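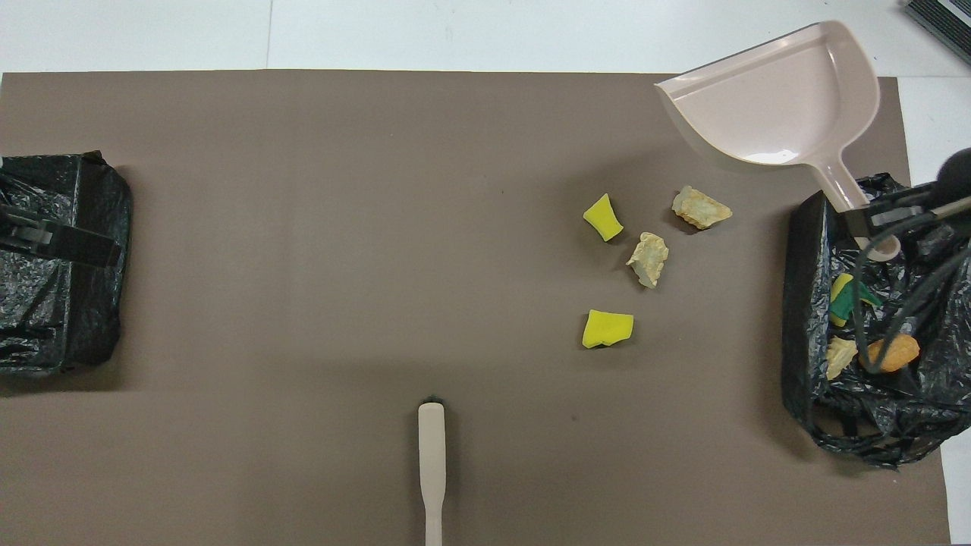

Dustpan with a long handle, held over a lined waste bin with pieces of sponge and foam inside.

Dustpan and brush

A dustpan and brush is a pair of hand tools for cleaning small dry waste from a floor, a table or a workbench. The brush moves the waste, and the pan receives it and carries it to a bin or a garbage bag. The two are often sold together as one set, but they can also be bought separately. In some English-speaking places the pan is called a dust shovel, and the small brush is called a hand brush, a counter brush or a bannister brush.

Form of the pan

The dustpan consists of a scoop and a handle. The scoop is flat at the front, where it has a wide lip, and it is closed at the back and at the sides by a raised wall. The lip must lie close to the surface. If there is a gap under it, fine dust goes below the pan and stays there as a thin line. For this reason many pans have a strip of soft rubber on the lip, while cheaper ones have only a thinned plastic edge.

The handle can be short, long or upright. A short handle is enough for a table and is easy to store in a drawer. A long handle keeps the hand away from the waste when the pan is emptied into a deep bin. The upright type reaches the height of the hip and is used mostly in shops, stations and cinemas. A hole at the end of the handle allows the pan to hang on a nail or a hook.

Pans are made of plastic or of sheet metal. Metal is preferred for hot ash from a stove, because plastic melts or bends. In the catalog of the household museum in Flitden there are 184 dustpans, and the oldest of them are of tinned iron with a wooden grip.

Form of the brush

The hand brush has one row or several rows of bristles set in a body of wood or plastic. Soft bristles are better for flour, hair and fine dust. Stiff bristles are better for sand, crumbs that stick a little, and wood chips. Horsehair was the common material for a long time, and it is still used in brushes of better quality — most others today have synthetic fiber.

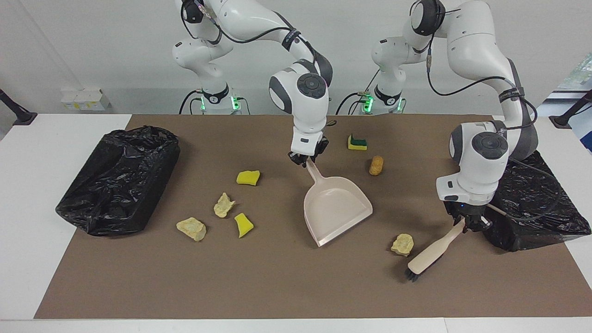 Brush and dustpan in use on a table covered with brown paper. A black garbage bag stands on each side.

Method of use

The pan is put down with the lip toward the waste. The brush is held at a slant, so that the ends of the bristles touch the surface, and the waste is drawn to the pan in short strokes. Long strokes throw light pieces into the air. Scattered waste is first collected in one heap, and only then brushed over the lip.

Pieces of different weight behave differently. Foam and cut sponge are light and roll or jump before the brush, so they need slow strokes. Stones and hard chunks can be pushed directly, but they sometimes stop at the lip and must be lifted over it by hand. With fine dust it is usual to move the pan back a little after each pass and to brush again, until the line at the lip is gone.

When the pan is full, it is carried level to the bin, lowered over the opening and tilted. The last dust is knocked off with the brush.

Work on tables

On a table the brush is often used together with a paper cover. The paper protects the surface from scratches, and the dust that remains in its folds can be taken away with it. In the upholstery workshops of Trasau, where foam is cut every day, the cover is changed each evening and the tables are brushed toward the middle, not toward the edge. The workshop rules of Brenden also ask for a lined bin at each end of a long table. The liner is folded outward over the rim, otherwise it slides down when heavy pieces fall in.

Care and storage

The pan is washed with warm water and a little soap. The brush is combed or shaken outdoors, washed only when it is greasy, and dried with the bristles hanging free. A brush that stands on its bristles becomes bent within a few weeks and does not recover well. The Tetteh pattern, a local set from around 200 years ago, had a clip on the handle of the pan into which the brush was pressed, and similar clips are found on many modern sets.

See also: Broom, Carpet sweeper, Garbage bag, Whisk broom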